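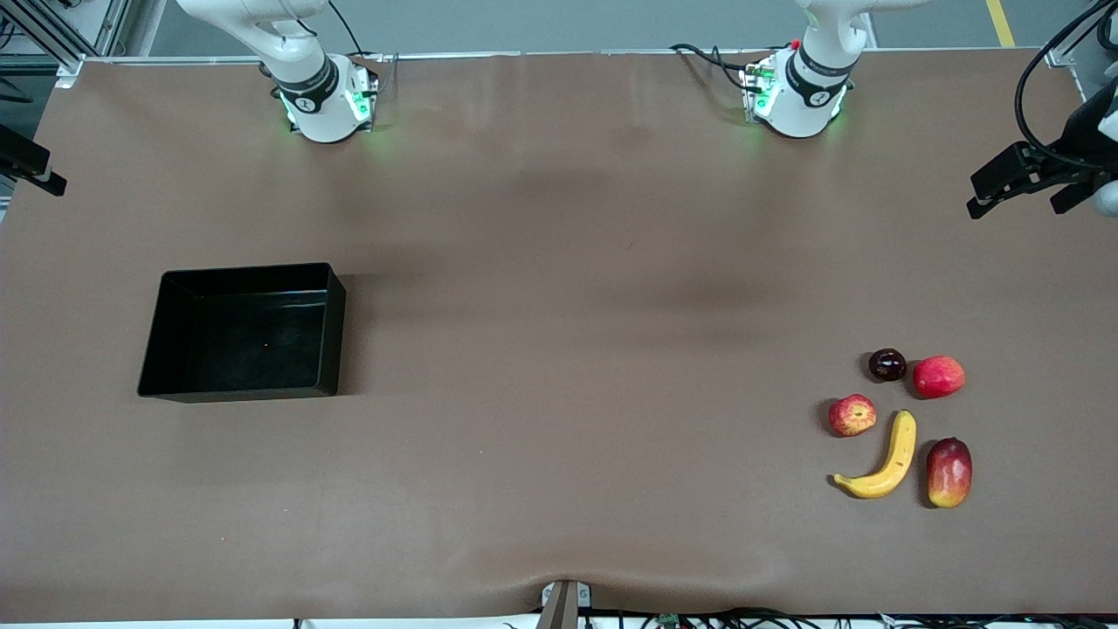
My grandmother never owned a fruit bowl in her life, and I think that's where my trouble with fruit began. She kept everything on the back verandah in old newspaper, and you ate whatever was closest to turning, which in March meant plums until you couldn't look at another one. I still can't walk past five pieces of fruit grouped together on a light brown tabletop, with an empty black tray at the other side, without wanting to sort them into eat today and eat later.

Anyway, the plums. We moved to Hutby two years ago and the house came with a tree so neglected that Aranka Lakatos from over the back fence told me to pull it out and start again. I didn't, mostly out of laziness, and this summer it went completely mad. I weighed the lot on the bathroom scales, bucket by bucket, and got to 131 kilos before I gave up - and there were still plenty on the high branches for the parrots.

So I've been making jam, and plum sauce, and a sort of dumpling that Kristóf Kerekes taught me over the phone while I had flour up to my elbows. You tuck half a plum inside potato dough, boil it, then roll it in breadcrumbs fried in far too much butter. His mum puts a sugar cube where the stone was. I tried it both ways and I'm with his mum!

The freezer is full now and I'm down to my last few jars. If you live nearby and have empties with decent lids, please leave them on the front step and I'll send you home with some sauce.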